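Notes on the Spare Room: Bedding, Storage and the Question of the Quilt

May 28, 2023

Readers who have followed these pages since March will recall that the household undertook to review each room in turn, beginning with the hall cupboard and proceeding to the kitchen. The present entry concerns the bedroom at the back of the house, which serves as a guest room for most of the year and as a general depository for the remainder.

The review was delayed by two weeks owing to the matter of the window latch, which has now been resolved. I am grateful to Irfan Kiani for the loan of his step stool and for his advice on the hinge, which I did not follow and should have.

The first task was to establish what bedding the household holds. All items were removed from the chest, the wardrobe shelf and the two bags under the bed, and were sorted on the landing. It was found that we possess a great many pillowcases and very few that match. Several belong to a set purchased from Kostik when we lived in Gunton, of which the sheets wore out long ago. It was resolved to retain any pillowcase in sound condition regardless of pattern. The worn ones have been cut up for dusters.

Flat sheets were then examined against the light. Those showing thin areas at the center were set aside. One may be turned sides to middle, a repair my grandmother performed as a matter of routine and which I have attempted once, with a seam that could be felt through a nightshirt. The remainder were folded in thirds lengthwise and then in quarters, this being the fold that suits the depth of our shelf. Readers with deeper shelves will wish to make their own arrangements.

The quilt required separate consideration. It does not fit in the chest unless the chest contains nothing else, and for some years it has been rolled and placed on top of the wardrobe, where it collects dust. A storage bag was ordered from Virk at a cost of $18. The bag arrived promptly but proved too short, and has been given over to winter coats, for which it is well suited. A larger one from Tridau was considered and declined on grounds of price.

The conclusion reached was that the quilt should remain on the bed throughout the year. In the warmer months it may be folded down to the foot at night. This releases the top of the wardrobe for the suitcases, which in turn releases the corner behind the door.

Laundering the quilt remains an open question. Our machine will accept it only with considerable persuasion, and I am not satisfied that it rinses properly when packed so tightly. The laundromat has a larger drum and will be tried before the autumn.
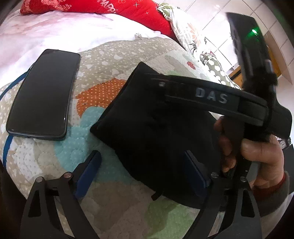
Filed under: Bedrooms and Linen

With regard to appearance, no effort has been made at coordination. The quilt is beige with small white dots, and has patches of orange, light blue and pale green. The red pillow with pink roses has been kept in use alongside the white one with its leaves and orange petals, and the sheet has a faint pink floral pattern of its own. A visiting relative has described the general effect as busy. The comment has been noted, and no action is proposed.

The sheet is in want of ironing. It is the policy of this household to iron sheets for guests and for no other persons, and the policy stands.

A further point concerns the habit of leaving telephones and cables on the bed during the day. I am as much at fault as anyone. A small dish for the purpose has been proposed, to be kept on the windowsill, and I shall report on whether it is used.

The next entry will address the linen chest itself, the lid of which has begun to stick. Correspondence on the removal of old varnish would be welcome in the meantime.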